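Pushing Blocks with One Finger: Comparing a Rod Tool and a Two-Jaw Gripper on a Tabletop Arm

Project report, Robotics Lab Course, Benedetti Hall
March 2024
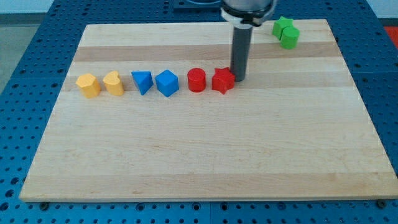 Figure 1. The rod tool over the board, with yellow, blue and red pairs in the row and the green pair near the back right corner.

1. What we wanted to find out

Our group started the semester sure that a gripper with two jaws would beat a plain stick at everything. A stick can't pick anything up, after all. But the sorting task we were given never asks the arm to lift a block. It only asks for blocks of the same color to end up next to each other, and you can do that by pushing. So we asked a simple question: if pushing is allowed, how much do you gain by being able to grasp?

We had so much fun with this one! It's also the first project where we all wanted to keep running trials after we had enough data.

2. Setup

The arm is bolted to the perforated table in the back bay, and the wooden board is fixed to the same table so that it can't creep during a run. We used eight blocks, two each in yellow, blue, red and green, in a mix of shapes (heart, star, cube, cylinder and so on). The shapes turned out to matter much more than we had guessed.

The two tools were:

Rod: a straight dark gray cylinder that points down and stops just above the wood. It has no moving parts.
Jaws: the Onard parallel gripper that the course normally uses, with its rubber pads.

Both were driven by the same Brinine controller, at the same speed limit, with the same overhead camera finding the blocks. Swapping tools takes a few minutes, and then you have to redo the height calibration. We forgot that step once in November and left a scratch in our practice board, so it is now the first item on our checklist.

3. How we ran the trials

We did 300 trials in total, half with each tool. Each trial started from a random layout, and the arm had 162 seconds to finish. A trial counted as a success if every block was touching or nearly touching its partner and no block had gone off the board. We ran both tools through the same list of starting layouts, so neither one got an easier set.

The planner was the one from the Drolturden exercise earlier in the course, with a new push routine that we wrote ourselves. The routine picks a contact point on the side of the block facing away from the goal, moves in slowly, pushes for a short distance, backs off and looks again. Over the whole project the camera log recorded 2255 separate pushes, and we went back through all of them to see which ones went wrong.

4. Results

The jaws finished more trials, as expected, but the gap was smaller than any of us had bet on. Where the rod really shone was in crowded layouts. The jaws need free space on both sides of a block, and when two blocks sat close together the gripper often bumped the neighbor on its way down. The rod just needs one clear spot to touch down in.

Shape made a big difference for the rod:

Cubes were easy as long as we pushed near the middle of a flat side.
Cylinders standing upright slid well, but a push slightly off center sent them off at an angle.
Stars were our favorites. The rod settles into the notch between two points and the block follows it almost as if it were hooked.
Triangular blocks were the worst. They spun, and the planner then had to start over from a new side.

For the jaws it was nearly the other way around. Stars gave them trouble because the pads closed on the points and twisted the block, while cubes and cylinders were picked up cleanly.

The edges of the board were hard for the rod. Once a block is near the rim, the rod has to get behind it to bring it back, and sometimes there is hardly any room left to do so. We counted 57 failed trials for the rod, and most of those involved a block close to an edge.

5. Things we changed along the way

Our first push routine used long strokes. It looked great on video and missed constantly, so we cut the stroke length and let the camera check more often. That made each trial slower but much more reliable – probably the best trade we made all semester.

We also had to deal with the arm hiding blocks from the camera. The fix was to move the arm to a parking spot before each new picture. It costs a little time on every push, and we would like to try a second camera on the side instead.

6. Next steps

We want to repeat the edge layouts with a thinner rod, and try a rule that keeps blocks away from the rim in the first place. Two of us are also working on a combined plan where the closed jaws act as a rod for pushing and open only when a block gets stuck. Early runs look promising, but we don't have enough of them yet to put numbers in this report.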